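Prallar Live Tapes - README

Hello, and thank you for stopping by! Prallar is a catalog of live recordings by the folk-rock band Tonov, put together over more evenings than I care to admit. It holds 700 rows, one for each song performance, and 600 of those have been checked by ear against the tape.

What's in it

Each row gives the song title, the venue, the set position, the running time and the album the song first came from. Songs from Isah, their second record, turn up far more often than anything else, mostly thanks to the long January tour (they opened with the title track every night, bless them). Medleys are split into separate rows - I went back and forth on that for weeks.

Known gaps

4 shows have no set list at all, and 2 tapes run a little fast, so please don't trust their timings. Crowd noise between songs is counted with the song before it.

Using it

The file is plain CSV and opens in anything, Pretivon included. Share it freely and mention the catalog if you can. Corrections are very welcome!

Kept by Ataberk Türkmen. Last updated May 7, 2026.

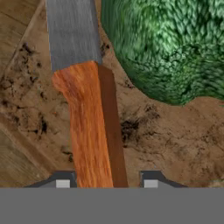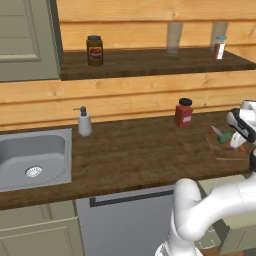
Rendered kitchen views, each with a knife.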